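Robot Morning at Jeltalmont

On Monday our class visited the workshop at Jeltalmont. A robot arm is a row of stiff parts linked by joints. A motor turns each joint. At the end is a gripper, two fingers that close on things. The first demonstration used two arms and a strip of flowered cloth.
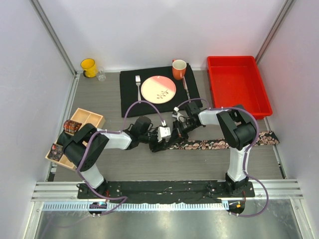 Zixuan Song: Cloth is harder than a block. A block keeps its shape when you squeeze it, so the arm can use the same grip every time.

Cloth folds in new ways each time it moves. The fingers must press enough to hold it -- but leave the rest free.

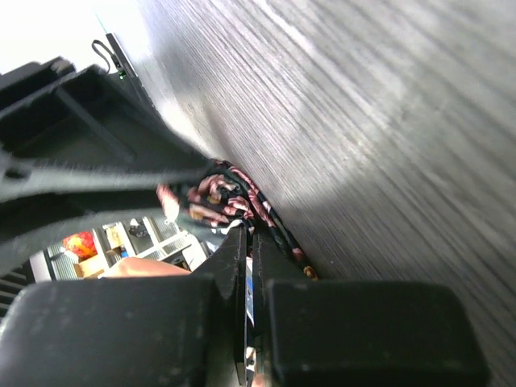
Close to the table, with the cloth between the fingertips.

One arm can hold while the other works nearby. The two must not bump, so a computer keeps track of every joint.

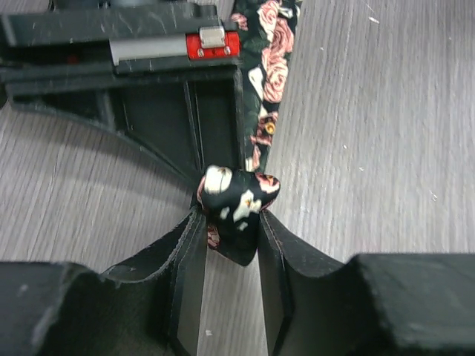

Two fingers gripping the bunched end of the strip.

Visits start at 10 and last almost two hours.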